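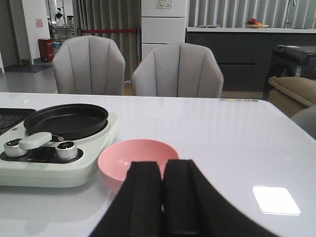
A pink plastic bowl on a glossy white table.

Living with a shiny white tabletop

A glossy white table is a fine idea in the store, where it has never met soup. Ours has been in the kitchen since December, and these are the habits that have kept it presentable. Most came from readers, a few from ruining things.

Daily wipe. One drop of dish soap in a quart of warm water, a soft cloth wrung out hard, then a dry cloth right behind it. Skip the second cloth and you get streaks, which show up beautifully at 8 a.m. when the light comes in low and judges you.

Paper towels. Fine for spills. For regular cleaning they leave lint and, over time, a haze of tiny scratches. Old T-shirts are better, and you own too many.

Tomato and turmeric. Move fast. If you didn't, lay on a paste of baking soda and water, wait ten minutes and lift it off with a damp cloth. Don't scrub. Wai-kit Wei swears by leaving the paste on overnight, but Wai-kit also owns a tablecloth.
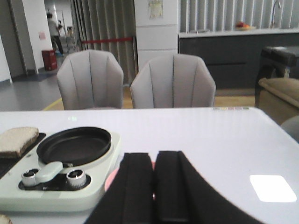 Page last changed: December, 4:15 p.m.

Stickers. If there is a child in the house, there will be stickers, and they will be along the edge where you can't quite get a fingernail under them. Warm each one with a hair dryer on low, then push at a corner with an old plastic card. Rub leftover glue with a little cooking oil and wash with soapy water. Or leave them. I know people who have made peace with theirs.

Plastic bowls. They slide on a wet gloss surface like pucks. A damp dishcloth folded flat underneath will hold one still while you stir. Lift bowls, don't drag them – a single grain of salt underneath is enough to leave a line.

Hot pans. No. Get a trivet.

Glare. If the ceiling light bounces straight into your eyes at dinner, try a frosted bulb before you start moving furniture. Szu-yu Poon wrote in to say she just changed chairs.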